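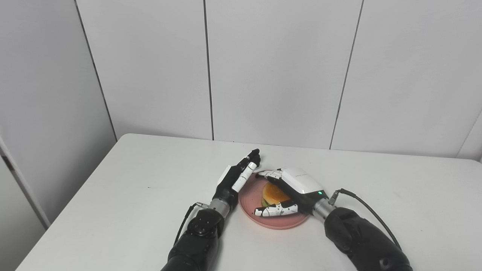
4. Spielessen anrichten

Sie haben den Tisch Wotanar aufgebaut, alle Beine zeigen nach unten, und es sind keine Schrauben übrig. Falls doch, gehen Sie bitte zu Abschnitt 2 zurück. Wir warten.

4.1 Tisch vorbereiten

1. Schieben Sie den Tisch mit der langen Seite an die Wand. Zwei abgerundete Ecken gehören nach hinten, die anderen beiden sehen genauso aus.
2. Wischen Sie die Platte mit einem feuchten Tuch ab. Auf Weiß sieht man jeden Krümel, das war bei der Farbwahl bekannt.
3. Trocknen Sie nach.

Achtung: Keine Scheuermilch verwenden. Die matte Oberfläche glänzt danach an den gescheuerten Stellen und lässt sich nicht mehr umstimmen.

4.2 Teller und Burger

1. Spülen Sie den rosa Teller vor dem ersten Gebrauch von Hand.
2. Stellen Sie ihn so auf, dass ein Kind ihn im Sitzen erreicht, aber nicht mit dem Ellbogen. Zwischen beidem liegt weniger Platz, als man denkt.
3. Setzen Sie den Burger auf den Teller. Er ist kleiner als auf der Verpackung. Darin unterscheidet er sich nicht von anderen Burgern.
4. Servieren Sie. Die Frage »Schmeckt's?« ist vom Gast mit Ja zu beantworten.

Hinweis: Der Teller trägt bis zu 500 g. Für das Spielessen reicht das. Für den großen Bruder, der sich daraufstellt, reicht es nicht.

Achtung: Der Burger ist ein Spielzeug und nicht zum Verzehr bestimmt, auch nicht nach überzeugender Zubereitung. Teller und Burger gehören weder in den Backofen noch in die Mikrowelle.

4.3 Abräumen

1. Nehmen Sie zuerst den Burger vom Teller. Wer den Teller kippt, sucht anschließend unter dem Schrank.
2. Wischen Sie beide Teile feucht ab und lassen Sie sie an der Luft trocknen. Spülmaschine nur für den Teller, oberer Korb.
3. Prüfen Sie alle 6 Monate, ob der Burger Risse oder Bissspuren hat. Bissspuren sind zulässig, Risse nicht.

Ersatzteller (auch einzeln) bestellen Sie bei Brindmont, Ersatzteilservice, zu Händen Griet Bakker. Lieferzeit 8 Werktage, im Dezember 12. Ersatzburger werden nur zusammen mit einem Teller verschickt.

Weiter mit Abschnitt 5: Kinderstühle montieren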